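New code of practice for bench-top robot arms published
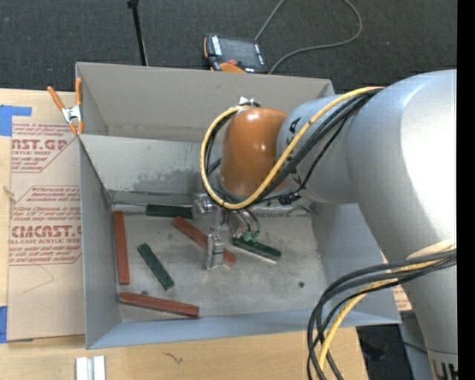

Workshops that use small robot arms for sorting and picking have a new set of rules to follow from April. Groltato, the trade body for light automation firms, released its code of practice on July 14, 2026, after trials at member sites in Leditz.

The code runs to 29 pages and covers arms working on tables and benches without a full cage. Speed must be held to 200 millimetres a second whenever a person is within reach. Cables have to be checked for wear after every 20 hours of running, and the check written in a log kept beside the machine.

There is also a section on bins and trays. Any container an arm reaches into should be fixed to the bench, and its position checked at the start of each shift. The control pendant must be within reach of the operator, with its stop button tested daily.

Tanui and Goveso, which both build picking systems, took part in the trials and say they will adopt the code early. Smaller firms had asked for more time to train staff, and the start date was put back as a result.

Groltato will hold four training days in Leditz before the rules take effect. Members can book places through its office.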